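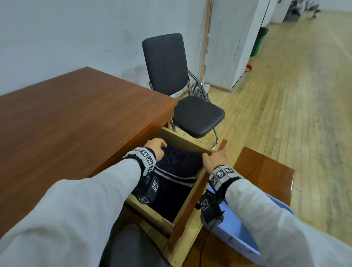

The serve receive numbers from the October matches are finally entered, and they say what I expected. We pass well enough in rotations one through four and then fall apart in five. I keep the stats for the Nivcombe club's second team, and over the break I went back through every sheet and recoded the passes on the usual zero-to-three scale. A three means the setter has all of her hitters. A two means she has the outside and maybe the middle. A one is a high ball to whoever is calling for it. A zero is an ace for the other side.

In rotation five our average was low enough that I checked the arithmetic twice. The cause is not hard to find. Our setter starts in the front row on the left and has to run to the net on the right side the moment the ball is struck. The middle, who is a weak passer, has to get out of her way without crossing in front of the outside. That leaves a seam between the libero and the left back, and Brunton served it 19 times in one match. They had obviously seen it before.

There are two ways to fix this. The first is to keep the formation and move the libero a step to her left, which closes the seam and opens the line. Most servers at our level can't hit the line on purpose, so the trade looks good on paper. We tried it against Stinov and the passing did improve, but the libero was then late on every short ball.

The second is to push the setter up tight to the net with the left front hitter stacked behind her, and pass with three across the back. The overlap rule only compares you with the players next to you in the rotation, so this is legal as long as the left front stays left of the middle front at contact — by a foot is enough. Half of our players still believe they have to stand in their squares. They don't. They only have to be in the right order when the server hits the ball. 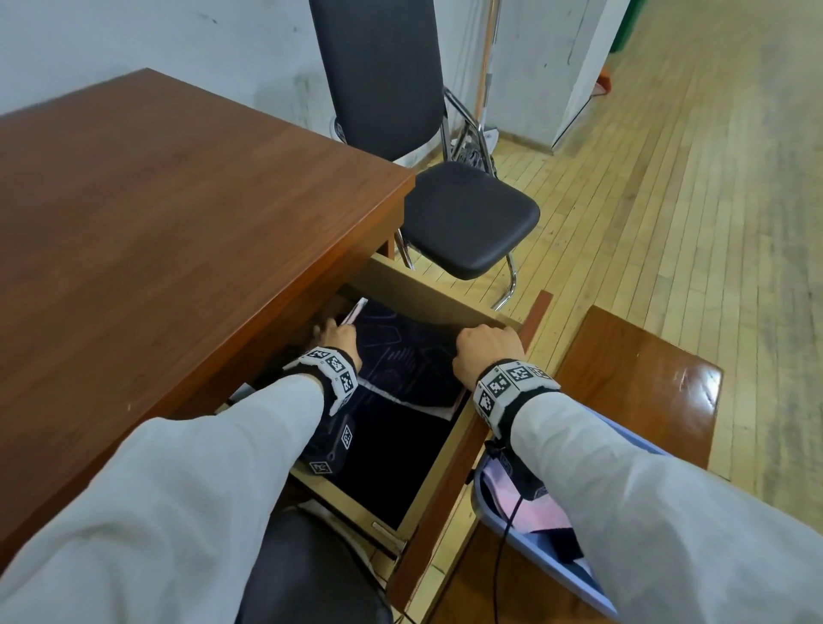
I prefer the second option, mainly on account of the sideout rate. With a pass of two or better we sided out 57 percent of the time. With a pass of one we were well under that, and the hitting errors went up too, as the left side was swinging at balls set from the ten-foot line against a double block. Rally scoring punishes this more than the old rules did. Every bad pass is now potentially a point, and a run of four or five in one rotation decides a set to 25.

A note on sample size. I have roughly 100 receptions in rotation five, spread over opponents of very different quality. The Skesari tournament accounts for a lot of them, and the ceiling there is so low that the float serves were landing in odd places. I would not hang much on the second decimal.

Next step is to chart where each serve lands as well as how it was passed. I have drawn up a sheet with the court cut into six zones and a box for serve type. It takes two people to fill in at match speed, one calling and one writing. If it works I will put the blank version up here.

Posted 1/2/04

Comments

backrow_only wrote:
Are you counting overpasses as zero or one? We score them zero if the other team kills it, which makes our numbers look worse than yours.

setter12 wrote:
Stacking works but watch the transition. Our left front kept getting stuck behind the setter and was late for her approach. Took us most of a month to clean up.

Blog author wrote:
Overpasses are a one, whatever happens next. I want to grade the pass and leave the block out of it. Point taken on the approach, I'll time it.

oldschool6-2 wrote:
Or teach the middle to pass.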